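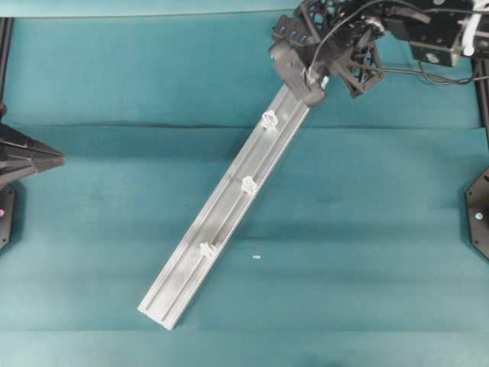 Why does the pump start at night when every tap in the house is closed?

Pressure is being lost somewhere in the line after the pump, and when it falls to the cut-in setting the controller does what it is meant to do. The loss can go out through a leak or back into the tank through a worn check valve. I have spent most of the day working out which.

September, 6:10 am. Counter on the Garno read 1,037 starts. I wrote down the evening figure on the lid of the valve box and the overnight rain took it off, so there is no usable comparison for last night. I did hear it run twice while I was awake. Short runs, a few seconds each, with a long gap between them. A short run with a long gap suggests a small loss. A running toilet gives a much busier pattern and I have had that one before.

Tank level fine. It is the 3,000 litre round one on the south side, and the inlet strainer was clear apart from gum leaves. Mains top-up meter read 3,146 and had not moved since yesterday, which rules out the Flotano valve passing water into the tank. I had half expected the float to be at fault, as the arm was sticking last winter and I never did replace the pivot pin. It can wait again.

7:30 am. Closed the isolating valve to the house, immediately after the filter. Pump side still connected. Gauge at the pump outlet sat at its usual resting pressure when I closed it. Made tea, came back, and it had dropped a visible amount. With the house isolated the loss has to be in the short section between the pump and that valve. That section holds the check valve, one union, the pressure vessel, the Bensaid housing and two elbows. Dried everything with an old towel and laid newspaper underneath.

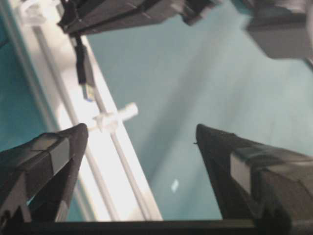
Newspaper still dry at 8:15 except for one spot under the union, and that was probably from the towel. Replaced the sheet to be sure. The new one stayed dry through the whole of the next drop in pressure, so the water is not coming out on the ground. It is going backward.

The pressure vessel also needed a look. Drained the line, put the tyre gauge on the air valve and found the pre-charge well under what the label asks for. The cut-in is set at 200 kPa and the air side should be slightly below that with no water in the vessel. A low pre-charge does not cause a leak, but it cuts down how much water the vessel can usefully give back before the pump has to start, so any leak shows up as more starts. Pumped it up with the bicycle pump. No water came out of the air valve when I pressed the pin, so the diaphragm is sound. I should put this on the same list as the gutters and do it twice a year.

10:00 am. Drove into Cumville for a check valve. The hardware store had brass ones in the right thread and a plastic one at less than half the price. Bought brass. Also bought thread tape, the thicker kind, and a new O-ring for the filter housing while I was there. They did not stock the pivot pin for the Flotano and offered to order a complete arm. Declined for now. Road past the showground is down to one lane for drainage work and the trip home was slow.

11:40 am. Removed the old check valve. Two spanners, one to hold the pump outlet so the load does not go into the plastic housing. It came off more easily than I deserved, given how much tape I put on it originally.

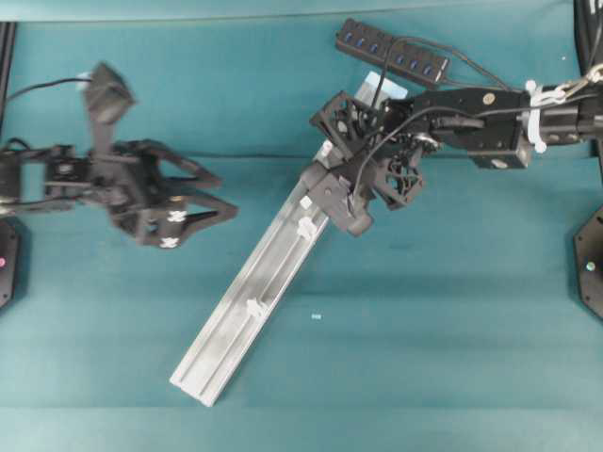

The seat had a piece of grit pressed into the rubber, and a groove around it where water had been getting past. Grit upstream of the filter is no surprise in this layout. The pump draws from the bottom of the tank, and the Bensaid is on the outlet side, so it protects the house and does nothing for the valve. A floating suction would draw cleaner water from just under the surface. I have been putting that off because it means draining down far enough to reach the fitting, and I do not like doing that ahead of a dry spell. If the level falls over summer anyway I will do it then.

Rinsed the old valve and tried it by mouth. It holds in one direction only slightly better than in the other. Kept the body for parts.

New valve on, arrow pointing away from the pump. Checked the arrow a second time after tightening. Changed the filter O-ring, a smear of silicone grease on it, and put the same cartridge back as it has a couple of months left. Opened the suction, primed through the plug, ran the pump and bled the air from the laundry tap until it stopped spitting. The water was brown for a short time, then clear.

1:20 pm. House isolated again, same test as this morning. Gauge did not move over lunch. Opened the house valve and watched it for another half hour with all taps off. No movement there either, so the house side appears sound and I do not need to go under the floor.

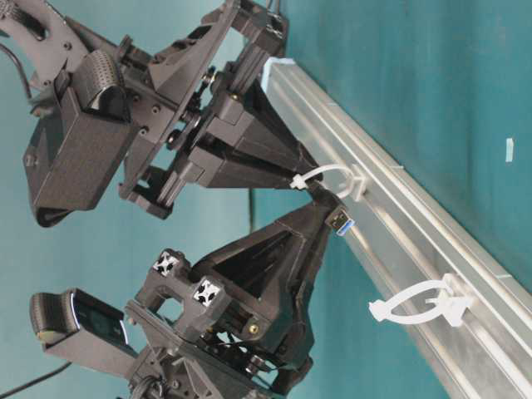 Spent what was left of the afternoon on the pump cover. The foam on the underside of the lid had come away on one side and ants had got in behind it. Brushed them out, glued the foam, left the lid off to cure. Cleaned the contacts on the controller plug as well, as they had a green film on them.

8:45 pm. Wrote the start count in pencil on the inside wall of the cover this time, where rain will not reach it, and the top-up meter reading next to it. Washing up done, taps closed, dishwasher not to be used tonight. Will read both again at six before anyone has a shower.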